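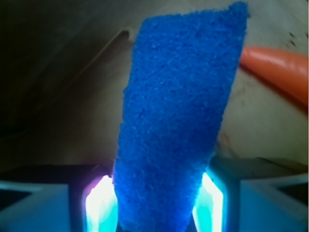

About the Clarkbridge Grasping Laboratory

The Clarkbridge Grasping Laboratory tests the equipment that allows a robot to pick things up. Our work covers grippers, arms, wrist cameras, fixed cameras and the controllers that connect them. Manufacturers send us products before release, and buyers ask us to compare products already on the market. We do not build or sell equipment of our own, and we hold no shares in any company that does.

The laboratory was founded by Amra Hodžić, who remains its director. It began with 2 test stations in a rented hall and now operates 9. Each station consists of an arm on a metal frame, a fixed camera and a small camera at the wrist. The stations are kept as alike as possible, so that a gripper tested at one may be tested again at another and the two sets of results laid side by side.

What We Test

Most of our present work concerns fingers and finger pads. A rigid metal finger will hold a steel block all day, and many published results rest on objects of that kind. Our clients handle softer and less regular goods. We therefore keep a standard set of ordinary objects, among them foam blocks, toy vegetables, cloth, cord and soft packaging. A foam sponge gives way when it is gripped, and a pad that closes too far will fold it. A smooth plastic carrot tapers along its length and tends to turn in the fingers. A gripper that handles both without a change of settings has passed a useful first test.

The Ovum comparison, our longest running program, examines fingers with lighted pads against plain rubber pads of the same size. It has produced 3,487 recorded grasps to date. Every attempt is kept in the record, including those in which the object was dropped, missed or pushed out of reach. Clients receive the complete record along with our report.

Bin and Container Work

Objects on a flat table are seldom the difficulty. Clients ask far more often about objects inside something: a tray, a tub, a carton, a sack. The sides limit how the arm may approach, and the wrist camera loses part of its view as the fingers go down. Liners add a further problem. Paper creases, tears and lifts, and its folds can be mistaken by software for the edge of an object.

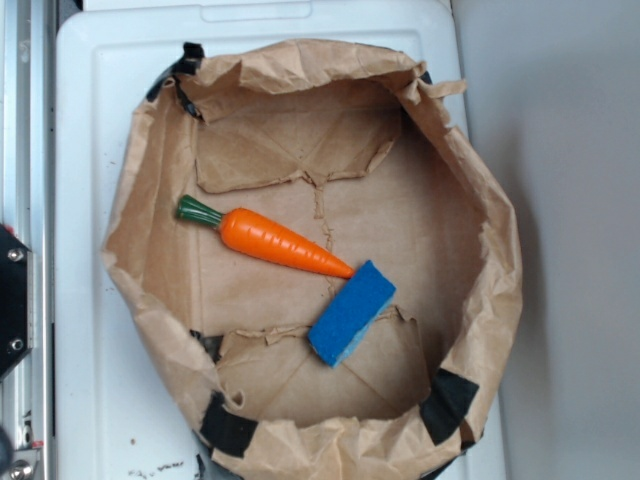
Page last changed: 13 Oct 2025

The container series was started at the request of Todorova, a packing firm that wished to know which of its grippers could work inside a lined tub. A round black container with a brown paper bag set inside it is one of the standard arrangements. The toy carrot and the blue sponge may be placed apart, close together or touching, and the order in which they are to be picked is set by the test sheet. Bags are not replaced when they become crumpled or torn at the rim. A worn liner is closer to what a gripper will meet in use, and its condition is entered in the record at the start of each run.

A run in this series consists of 30 attempts per gripper. Between runs the operator checks the finger pads for marks, confirms the zero position of the fingers and compares the view of the fixed camera with a stored reference. A run in which any of these checks fails is repeated in full.

Cameras and Controllers

Wrist cameras are compared on three points: how much of the object remains in view between the fingers, how well surface texture is kept at close range, and how badly the picture blurs while the arm is moving. The last of these is often neglected in product literature. Blur does not affect the whole view evenly. An object directly between the fingers may stay fairly sharp while the walls of the container behind it are streaked, and software that depends on those walls to judge position will suffer.

Controllers are compared on delay, on smoothness of motion and on the fineness of grip adjustment. In September the laboratory added the Ginorik controller to its list of supported units.
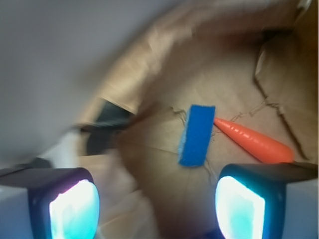

Ginorik wrote to us after reading the draft findings and objected that a delay figure taken with the wrist camera running says as much about the camera as about the controller. In the company's view, the two should be measured apart and only then together. The laboratory accepted the point. Delay is now reported both ways, and earlier reports will be reissued on request at no charge.

Working With Us

Inquiries should state the make of the equipment, the type of object to be handled and whether the work takes place on an open surface or inside a container. Clients may supply their own objects, provided that they are clean, dry and may be damaged in testing. Visits to the stations are by appointment. Equipment is returned at the client's expense once the final report has been issued.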